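Reprise, enfin

Bon. Trois semaines sans rien poster, je sais. Avril m'a mangée. Entre le boulot, la fuite sous l'évier et le potager qui a décidé de démarrer d'un coup, pas eu le temps de m'asseoir. Là il est 6 h du matin, café, la maison dort, j'écris vite.

Donc les tomates. Semées en mars sur le rebord de la fenêtre, beaucoup trop serrées comme tous les ans. J'ai repiqué hier soir, 50 godets, mal au dos. Les cœur-de-bœuf sont belles, tiges bien trapues, rien à dire. Les noires par contre, toutes filées, elles cherchent la lumière, j'ai enterré jusqu'aux premières feuilles et on verra bien. Une barquette entière renversée dans l'escalier, du terreau jusque dans les chaussures. Les étiquettes avec. Du coup j'ai un lot mystère, je les mettrai au fond contre le mur.

Le terreau justement. J'avais pris du Evberg l'an dernier, très bien, fin, presque pas de morceaux. Cette année plus moyen d'en trouver au magasin de Cidcombe, j'ai pris autre chose, des bouts de bois gros comme le pouce là-dedans. Tamisé à la main. Une soirée entière. Plus jamais.

Les pommes de terre sont en place, cinq rangs. Trop tôt sûrement. S'il gèle je sors les vieux draps, comme l'an passé, quand j'ai couru dehors en pyjama à 23 h avec la lampe entre les dents. Les voisins ont dû se poser des questions.

Les limaces, alors là. J'ai tout essayé, la cendre, les coquilles d'œufs, le marc de café. Les coquilles elles passent dessus tranquille. La seule chose qui marche chez moi c'est la planche : on pose une planche par terre le soir, on la retourne le matin, elles sont toutes dessous. Après il faut en faire quelque chose. Moi je les porte au bout du chemin, de l'autre côté du fossé, je sais qu'elles reviennent, j'ai pas le courage de faire autrement. Les salades du premier rang, fini, rasées. Ressemé dans la foulée.

Ah et l'eau. La cuve de 400 litres est enfin raccordée à la gouttière de l'abri !! Deux ans que j'en parle. Le raccord goutte un peu, j'ai mis du ruban, ça tiendra l'été. Si c'est comme l'été dernier elle sera vide fin juin de toute façon, mais bon, ça fera toujours ça de moins à tirer au robinet. Faut que je trouve un couvercle pour les moustiques.

Sinon question sous, j'ai fait le compte depuis janvier parce qu'on m'a dit "au moins tes légumes c'est gratuit". 144 euros. Graines, terreau, raccords, un arrosoir (l'ancien fendu par le gel, ma faute). Pour l'instant j'ai mangé trois radis. Délicieux les radis cela dit, bien piquants, avec du beurre et du gros sel.
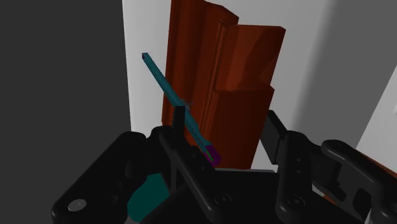 Club potager de Zadadby

Pour ceux qui demandent, oui le club continue, et oui on peut encore venir. L'échange de graines se fait à la petite salle à partir de 14 h, on apporte ce qu'on a dans une enveloppe avec le nom dessus (le nom de la plante, pas le votre). Il me reste des courges, beaucoup de courges, des haricots à rames et des capucines. Je cherche des graines de panais fraiches, les miennes ont trois ans, rien n'a levé. Et un pied de rhubarbe si quelqu'un divise le sien.

Autre chose, le haricot Tamihana dont je parlais à l'automne, celui qui grimpe partout. J'en ai gardé un petit sachet. Je le ressème mi-mai, pas avant, l'an dernier j'étais trop pressée et tout a pourri en terre. Goût de châtaigne, très bon en soupe, un peu long à écosser. J'en donne une poignée à qui veut, mais il faut m'en rendre à l'automne, c'est le principe.

À faire cette semaine : butter les fèves, désherber les fraisiers (la honte), nettoyer les vitres du châssis, semer les betteraves, racheter de la ficelle. Et les framboisiers à palisser, ils partent dans l'allée, je me griffe les jambes à chaque passage.

Je voulais aussi vous parler du compost mais ça se réveille là-haut et il n'y a plus de pain. La prochaine fois. Mettez vos dates de semis en commentaire, ça m'interesse, surtout si vous êtes en altitude.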